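Home Products Manuals Spare Parts Contact
Search manuals Enter model name Go

Illstead Ada Front-Loading Washer
User Guide, Section 3: Set-up and First Loads
2025-06-20
By Shahzad Memon

Read Section 2 (Unpacking) before you start. The shipping bolts must be out and the hole covers fitted. Running the washer with the bolts in place will damage the drum and is not covered by the warranty.

3.1 Positioning the washer

1. Choose a solid, level floor. Concrete or tile is best. On floorboards, set the washer against a wall where the joists are well supported.

2. Check the height of the space. The Ada stands 867 mm high with the feet screwed all the way in. Allow extra room if you will need to raise the feet.

3. Slide the washer into place with the hoses already attached at the back. Do not pull it by the door or the detergent drawer.

4. Put a level on top, first side to side, then front to back. Turn the feet until the bubble is centered both ways.

5. Tighten the lock nut on each foot up against the cabinet. Press down on opposite corners. If the washer rocks, loosen the nuts and repeat step 4.

CAUTION: Do not place wood, cardboard or folded cloth under the feet. The washer can walk during the spin.

3.2 Connecting the water and drain

1. Close the cold water valve.

2. Check that the rubber washer is seated in each end of the inlet hose. Screw the straight end to the valve and the elbow end to the back of the machine. Hand-tight is enough — pliers can crack the plastic nut.

3. Hook the drain hose over the edge of a laundry sink or into a standpipe. Use the tie supplied so it cannot jump out.

4. Open the valve slowly and look for drips at both ends of the inlet hose. If you see one, close the valve, reseat the rubber washer and try again.

5. Plug the power cord directly into a grounded outlet. Do not use an extension cord.

Note: The Tisedcombe standpipe kit includes a rubber collar. Leave the collar off if your standpipe is narrow. Air has to be able to get in around the hose.

3.3 Running the empty cycle

The drum may hold a little water from factory testing. Run one cycle with nothing in it before you wash any clothes.

1. Close the door until it clicks.

2. Pour a small amount of detergent into the main compartment of the drawer. No softener.

3. Turn the dial to Cottons and choose the warm setting. Leave the spin at 1,000 rpm.

4. Press Start. The door lock light comes on.

5. When the cycle ends, wait for the door lock light to go out. Open the door and wipe the gray rubber seal with a dry cloth, including the fold at the bottom.

If the washer stops and shows E3, it is not getting water. Check that the valve is open and that the inlet hose has no kinks behind the cabinet.

3.4 Sorting your first load

Read the care label on each item. If two labels disagree, wash the items separately or use the gentler setting for both.

1. Separate whites, darks and strong colors. Wash new red, orange and navy items by themselves the first time. Some dyes run even when the label says they are colorfast.

2. Empty all pockets. Coins and hairpins can pass through the drum holes and end up in the pump.

3. Close zippers and hooks. Open hooks will snag knits and mesh.

4. Turn sports tops inside out. Sweat and body oils collect on the inner face, and any printed number on the outside will last longer. Mesh tops should go on Sportswear or Delicates with a low spin. Do not use softener on them. It leaves a coating in the fabric and the shirt will hold odors. 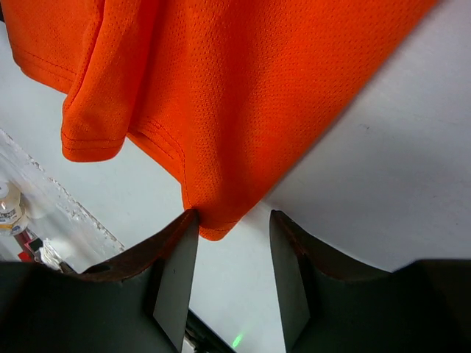 5. Put bras, tights and baby socks in a mesh wash bag. Small items can work their way under the door seal.

6. Load the drum loosely. For Cottons you should be able to fit your hand flat between the clothes and the top of the drum. For Sportswear and Delicates, fill it no more than halfway.

Note: One heavy item on its own, such as a bath mat, will throw the drum off balance. Add a couple of towels.

3.5 Detergent

The drawer has 3 compartments, marked from left to right: prewash, main wash, softener. Use only the middle one for an ordinary load.

Follow the dose on the package and adjust it for your water. Soft water needs less. If you see suds on the door glass at the end of the rinse, you used too much; run Rinse and Spin once and cut the dose next time.

Liquid detergent can be used with the Rizvi insert, supplied in the accessory bag. Push it down into the main compartment until it sits flat. Take it out again before using powder — powder will cake behind it.

Stains are best treated before the clothes go in the drum. Lay the item out on a clean, hard surface with the mark facing up, dab on a little liquid detergent, and leave it for a few minutes. Do not let it dry. Check the spot again after the wash and before any heat touches it.

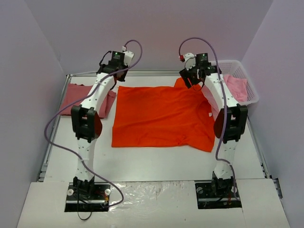
AFTER THE WASH

3.6 Unloading and drying

Take the clothes out soon after the cycle ends. Creases set while a wet load sits in the drum, and the load will start to smell by the next day in warm weather.

Shake each item once and pull the seams straight. Cotton T-shirts can go on a line, hung by the hem so the pegs do not mark the shoulders. Knits should be dried flat, away from direct sun. Smooth the body out first and then the sleeves, and ease the collar back into its curve with your fingers. 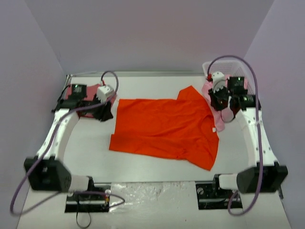
Turn knits over once the top side feels dry. Thick ribbing takes longest, so check the cuffs and waistband before you put anything away.

Leave the washer door and the drawer open a little between loads. If small children or pets use the room, close the door and wipe the seal dry instead.

3.7 After the first month

1. Clean the pump filter. It is behind the flap at the bottom right. Put a shallow tray under it before you unscrew the cap.

2. Check the feet with the level again and retighten the lock nuts if needed.

3. Pull out the detergent drawer, rinse it under warm water and dry it.

Continue to Section 4: Programs and Options.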